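Two-arm cell, Sillham bench. February, started 8:40

Left gripper was closing late again. Took the housing cover off and found the cable loop rubbing where it comes over the top. Jacket scuffed, conductors fine. Taped it, gave it more slack and moved the tie back one hole. Ran 200 open/close cycles with no load, no faults logged.

Right gripper: two front screws had backed out a little. Cleaned them, blue threadlocker, snugged by hand. Kerstin wants the torque written down next time — the driver was out with Aslak.
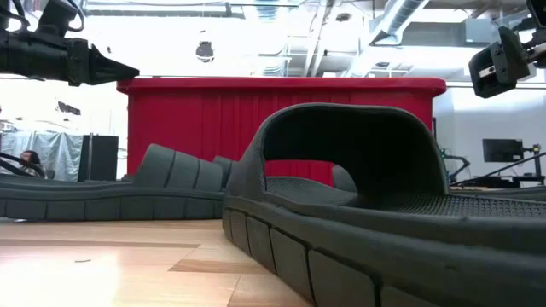 Redid the home offsets on both arms after that. Left wrist came out 7 counts off the old value, right one unchanged. Saved as offsets_93, old file kept. Cycle counter read 2,146 when I shut the arms down, so the finger pads are due before the next long run.

Low camera still washes out toward the back of the room. Exposure is on auto, Danjuma to try a fixed value.

To do: order cable sleeve from Lundberg, check the left tie again after a full shift.

— Å. Wallin

Trikport workshop notes | Contact: Sølve Forsberg | Back to top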